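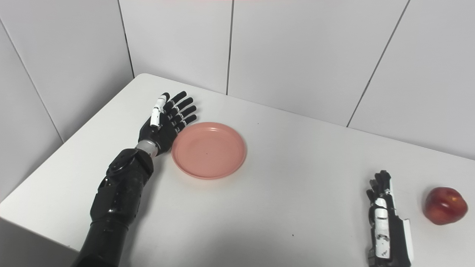
**Two-hand work moves to a new training recipe**

The manipulation group at Betimura has finished the first full round of its two-hand study, and the short version is that the change in how we train mattered more than the amount of data we fed in. The long version follows, for those who asked after the June meeting.

The task is a plain one. An apple and a plate start at different spots on a white table, and the robot has to get the apple onto the plate. Either hand may do the picking. If the apple is too far from the plate for one arm to manage alone, the other hand is allowed to pull the plate closer first. A trial counts as a success only if the apple is resting on the plate when both hands have let go. An apple that rolls off afterward is a failure, even if the release looked clean.

Until this spring we trained one policy for both arms at once. It took in the head camera view and the joint positions and put out commands for everything, fingers included. It learned the reaching part well. It did poorly at deciding which hand should act, and it had a habit of starting with one arm, stopping halfway, and starting again with the other. People who have watched the rig at Nonberg will remember the long pauses.

The new method, which we have been calling Montes in the code and now everywhere else, splits the problem. A small network looks at the first view and picks a role for each hand: pick, move the plate, or stay put. The roles are then held fixed for 2 seconds before they can be changed. A second network, shared by both arms, produces the motion given the role. Left-arm recordings are mirrored so they can be used for the right arm and the other way around.

All training used the same 572 demonstrations as the old policy. We kept the set fixed on purpose, so that any difference would come from the method.

We tested both policies from 22 starting layouts, with one attempt per layout. The old policy succeeded in seven. Montes failed in seven and succeeded in the rest. Most of the gain came from layouts where the apple sat near the outer edge of one arm's reach. The pauses are mostly gone.

The failures that remain are nearly all grasp failures. The fingers close a little early and push the apple away — a shiny round object gives them very little room for error. Holding the roles fixed does nothing for this, and in two trials it hurt, as the hand kept chasing an apple that had moved to the other side.

One attempt per layout is thin, and we would not read much into small differences between groups of layouts. The repeat runs will use the same starting positions with more attempts at each.

Next on the list is a shorter hold time, then fingertip force readings as an added input. The Drorkmont lab has agreed to run the same layouts on its own table, with its own lighting, before we change anything else. Layout sheets and the scoring rules are in the shared project folder under the Montes name.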